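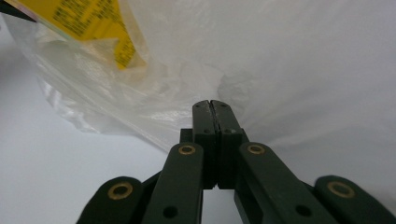 A reader wrote in to ask whether I really wash my hiking socks in the sink every night on a long walk, or whether that was me showing off. Every second night, if I'm truthful, and only when there's somewhere to hang them! But it got me thinking about all the little jobs that keep walking gear going, so I've put my usual ones together here.

Boots first. When I get in from a muddy track I pull out the laces and the insoles straight away, before I even put the kettle on. Knock the worst of the mud off outside, then go over them with an old dish brush and lukewarm water. No dishwashing liquid on leather, please. Stuff them with newspaper, swap the paper after an hour or two, and keep them well away from the heater. I cooked a lovely pair of Stomettis beside a wood stove once and the soles came off on the next walk, 3 hours from the car.

Laces can go in the wash inside an old pillowcase with the end knotted.

Rain jackets are the thing I get asked about most. People are scared of washing them, and then they wonder why the water soaks in across the shoulders (it's sunscreen and sweat, mostly). Check the label, do up all the zips, run it on a gentle cycle with a proper gear wash and give it a second rinse. My old Veltik is a faded sort of teal these days but it still beads up nicely after a warm tumble. If your label says no dryer, believe the label.

Hydration bladders go manky so quickly. I use a spoonful of bicarb in warm water, leave it half an hour, then rinse until I can't taste it any more. The hose is the fiddly bit. A pipe cleaner on a length of fishing line does the job, or you can buy a little brush kit, though mine went missing in the shed ages ago. Once it's clean I prop the bladder open with a whisk and leave it on the rack overnight. Some people keep theirs in the freezer between walks and swear by it, but my freezer is full of soup. 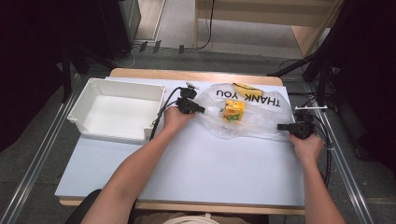 Then there's the pack itself, which most of us never clean at all. Empty every pocket, including the silly one on the hip belt where the muesli bar crumbs end up, and turn it upside down over the lawn for a good shake. Sponge the straps with mild soap and hang it in the shade. Sun is murder on nylon. If the zips are sticking, rub a candle stub along the teeth and run them back and forth a few times.

Trekking poles want pulling apart too. Wipe each section with a dry rag and leave them in pieces overnight. No oil on the twist locks! I did that to my Benitons and they slid shut on every downhill until I'd scrubbed it all off again with hot soapy water.

Sleeping bags I store loose in a big cotton sack at the back of the linen cupboard, and the sleeping mat lives under the spare bed, unrolled, with the valve open.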